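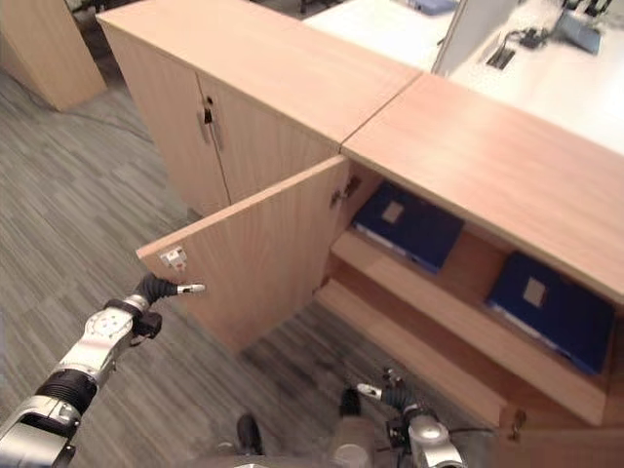
1 Jul 2019

So I've gone and signed up for the Trekotley walk, all 40 miles of it, and I've been in a slightly giddy mood ever since! I sent the form off before breakfast so I couldn't talk myself out of it. Then I went to work and was no use to anyone. I was meant to be sorting the stationery, and I got as far as opening one of the pair of pale wood cupboards, the right-hand one, and then just stood there on the grey stripy carpet with the door hanging open, working out how many pairs of socks I'd need. (Four, I think. Possibly five if it rains.) The other cupboard can stay shut until I've got my head back.

The route starts at Ritton, by the old station, and goes up over the moor and down the far side to Melar, where you stop the night in the village hall, and then it's the river path the rest of the way. Two days. I did the Ritton to Melar bit once before, years ago, in the wrong shoes, and what I mostly remember is a very long wall and a cheese roll I'd sat on. The second day is all new to me. It looks flat on the map but I've been caught out by that map before, the brown lines are so faint you need a torch.

My number is 457, which seems awfully high for a walk I thought hardly anybody had heard of. It came through by email at lunchtime. Entry was £60, and that includes the hall, soup, a breakfast and a bus back to Ritton at the end. I thought that was a lot until I read it out loud to myself with the soup in, and then it seemed fair.

Boots are the big question. The Debnaths are lovely and I've had them since February, but the left one rubs at the heel after a couple of hours, and I don't fancy that over two days. I tried them tonight with the thick socks, up the lane and back by the allotments, and it was better, or else I was too busy looking at everyone's beans. The beans are miles ahead of mine. Mine have been got at again, something has had every leaf up to knee height, and I'm blaming the pigeons although it could well be slugs. Must put the netting back.

Tea was eggs on toast as I'd forgotten to get anything out of the freezer. Had it on the back step with the radio on and my feet in the washing-up bowl, lovely. Heel a bit pink but no blister.

Plan for the week: the long loop past the reservoir if it's dry, the short one if it isn't. Buy plasters, the good padded sort. Find out whether you need your own mat for the hall or if they have them, the email doesn't say. And ring the dentist, that's nothing to do with walking but I've put it off twice now and the tooth is twinging when I have anything cold.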